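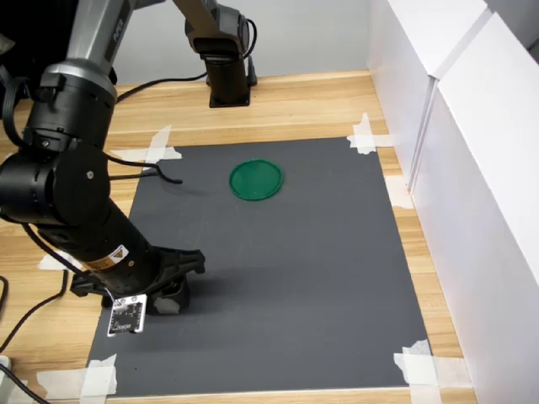 Grey mat taped to the table top, with the green lid on it.

Trerkell Bench and Worktop List
2019-09-25
Posted by: list member 3836
Subject: Re: Holding a mat flat without marking the wood

> We have a light wooden table in the Rosance room and want a mat on it
> that stays put. Double-sided tape was tried in December and pulled the
> finish off in two places when it came up. Clamps are out, they take up
> the edge we need. Is masking tape good enough, and how much of it?
> Ours gets used for small parts and jar lids, nothing heavy. The mat is
> a Sarko offcut and has a slight curl from being stored rolled.
> Also, would you run the tape along the full length of each side or
> just do the corners?

Masking tape is good enough for light use. I would not run it the full length. A continuous strip traps grit under the edge, and lifting it means redoing the whole side. Short pieces can be replaced one at a time.

The layout in the picture uses six pieces: one at each corner, one near the middle of the right edge and one on the left edge. Corners alone will do for a mat that lies flat already. With a curl you want something on the sides as well, or the edge lifts between the corners and small things slide under it.

Method, for what it is worth:

Turn the mat over and leave it under a board for 4 days. Don't use heat. Wipe the table with a barely damp cloth and let it dry fully, then wipe the rim of the mat the same way. Wax polish on the table will defeat any tape, so strip that locally first.

Tear pieces 60 mm long. Put the corners down first, working diagonally, and pull the mat lightly as you go. Half the width on the mat, half on the wood. Side pieces last. Press down with the back of a spoon – a thumb leaves the middle of the piece loose.

Replace the tape every few weeks. Left for months it goes brittle and the adhesive stays behind on the wood. Peel it back low and slowly, along the grain. If there is residue, a fresh piece of the same tape dabbed on it will take most of it off.

On lids: a flat disc with a raised rim, like the green one, can be awkward to pick up off a hard table if the rim is shallow. A mat with some give helps, as you can press one side down and get a nail under the other. It also stops the lid skating away when knocked. If yours are still sliding, the mat is probably dusty. Mine gets washed with washing-up liquid, no scouring pad.

Colour matters more than people expect. On dark grey a green lid is easy to find. Black lids are not, and for those I turn the mat over to the paler side. White tape has the advantage that you can see at once when a piece has started to lift.

I bought a box of 100 precut tabs from Pollock last year and would not do so again. The backing takes longer to remove than tearing from a roll.

What is the finish on your table? If it is oil, try one piece in a corner overnight before doing the rest.

Contact the list owner | © Trerkell Bench and Worktop List | Back to top
This site uses cookies to remember your archive settings. Accept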